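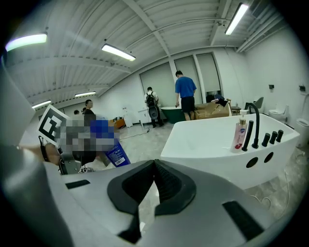 Freestanding tub with black fittings and a pump bottle of hand soap on the near rim.

Zetstead Bathroom Objects, data card
Maintained by Moushumi Mridha

What this is

Zetstead is a set of 3,591 pictures of bathrooms and the things people keep in them: tubs, basins, faucets, knobs, bottles, soap, towels, mats. Each picture has a short object list and a few placement notes ("on rim", "on floor", "in holder"). The notes were written by hand in Jiva and then read by a second person.

It grew out of Zuvomura, an older list of 2,000 bathroom pictures that was passed around with the claim that it covered "all common bathroom layouts". I never believed that and I still don't. Most of Zuvomura was sinks. Please don't make the same claim about Zetstead.

What is labeled

Fixtures: bathtub, basin, toilet, shower tray, faucet, hand shower, control knob, drain.
Loose items: bottle, pump bottle, bar soap, cup, brush, towel, mat, basket.
Color: one main color per object, sometimes two.
Placement: where the object rests, in plain words.

In the picture at the top, the tub is "bathtub, white, freestanding". The tall gooseneck is "faucet, black", with "hand shower, black, in holder" next to it and three separate "control knob, black" entries farther along. The hand soap is "pump bottle, pink and white, on rim". The two round black holes in the front of the tub are where the second reader and I disagreed. She wanted "drain" or "overflow". I wanted to know how anyone could tell from one picture. They went in as "opening, round", and every similar case has been changed to match.

What the labels don't tell you

What a knob does. An earlier draft had "hot", "cold" and "diverter" as knob types. I asked where those came from and the answer was habit. Three matching black cylinders in a row could be arranged any number of ways, and all of those types have been deleted. If your project needs them, you will have to get them from somewhere else.

Material. White and glossy covers a lot of tubs. We dropped the "acrylic" and "stone" tags after finding that two readers looking at the same tub picked different ones and were both quite sure.

Contents. A bottle is called soap, shampoo or cleaner only when its label or shape makes that clear to both readers. Otherwise it's "bottle". The blue one at the left of the top picture is "bottle, blue". Text on packaging isn't transcribed, in any language. There is a yes/no field for "has printed text" and I wouldn't lean on it for small labels.

Use. Nothing in here says whether a bathroom is lived in, a display, or half installed. People keep asking for a "home / showroom" field. I don't trust anyone to fill it in by looking, myself included.

How well it was checked

I pulled 96 pictures at random and relabeled them without looking at the existing lists. Fixtures matched well. Loose items were worse, mostly from small things standing in front of other small things. Placement was the weakest part. "On rim" and "on ledge" were being used as if they meant the same thing, and for built-in tubs maybe they do. For freestanding tubs we now allow only "on rim". Built-in tubs still have both and need another pass.

Is 96 enough? Probably not. It tells me the fixture labels aren't a disaster. It doesn't tell me much about rare items, and I would be wary of any score reported on brushes or cups.

Balance

Freestanding tubs appear in 676 pictures, far more than you'd meet walking into bathrooms at random. Black fittings are also overrepresented. If your model decides that every faucet is black and stands tall on a tub, this is where it learned that. There are very few bathrooms with clutter, which makes me doubt any result about tidying.

Reasonable uses

Finding fixtures. Telling fixed things from loose things. Simple placement questions, with the rim/ledge problem in mind.

Uses I'd argue against

Anything about plumbing, water safety or accessibility. Guessing who lives somewhere from the bottles they own. Estimating the price of a bathroom; someone has already asked, and the answer was no.

Changes

June: knob types removed, "opening, round" added, material tags dropped.
Before that: towel and mat split into separate labels, duplicate Zuvomura entries taken out.

Still open

Pump bottles with a clear section get one color or two depending on who labeled them. Hand showers lying in the tub are sometimes marked "in holder", and those entries are plainly wrong. Send corrections to Moushumi with the picture number and what you think the label should be. A note that just says "label is off" will sit there until I work out what you meant.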